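Saturday, August
by Masri

Took the early bus from Plusden to Stilluten. The timetable gives 70 minutes and the bus kept to it. Road surface poor after the Esen turnoff. The guesthouse is a former grain store, stone to the second floor and timber above. Elevation on the plaque by the door: 1,448 meters. My altimeter read slightly lower, so I reset it. 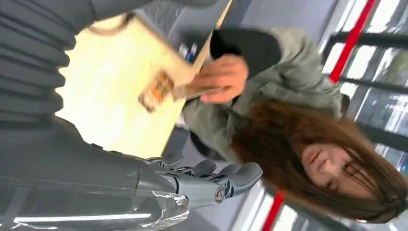 Page last changed: Saturday, 9:40 p.m.

The room has one window, facing north, and a radiator with no valve. Hot water runs from 6 p.m. Dinner was barley soup and trout, the trout a little oversalted. The walls are thick enough that I could not hear the river.

Walked up to the old customs post before dark. Three switchbacks, then a straight grade. The path is marked in yellow as far as the footbridge and unmarked after it. Tomorrow the ridge, if the cloud base stays above 2,000.

Comments (2)

tarnhill: Is the footbridge open again? It was closed when we stayed.

p_weller: Ask for a room on the south side. Same price, and the radiator works.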